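3 min read

I came back from the Surkstead trail at six in the evening, with my boots full of small stones. It is my third walk there in July, and the first time I reached the upper hut. The sign says 1,671 meters. My legs say it is higher.

Fermín Alarcón walked with me until the bridge, then his knee started to hurt and he turned back. I went on alone for more than 200 minutes. I met two women with a dog, and after them only sheep. I ate my bread and cheese on a flat rock and drank all my water too early, which was a mistake I also made last year.

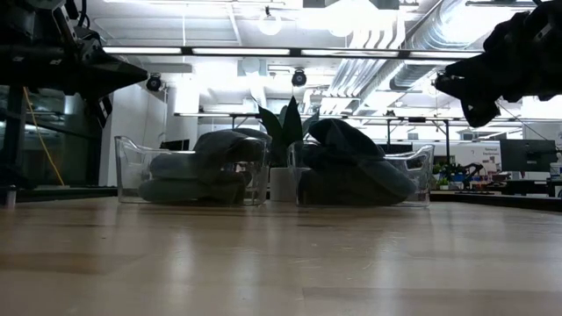

The last part before the hut is steep and I had to use my hands. I was a little afraid, I must write this too. At the top the wind was so strong that I put on my rain jacket, and I stayed only for one tea. The man in the hut told me that the path to Allum is closed after the storm, so I went down the same way.

Tonight my left heel has a blister. I put a plaster on it and washed my socks in the sink. Fermín called at nine and his knee is better. He wants to try Kalloso in 7 days, by the lake path.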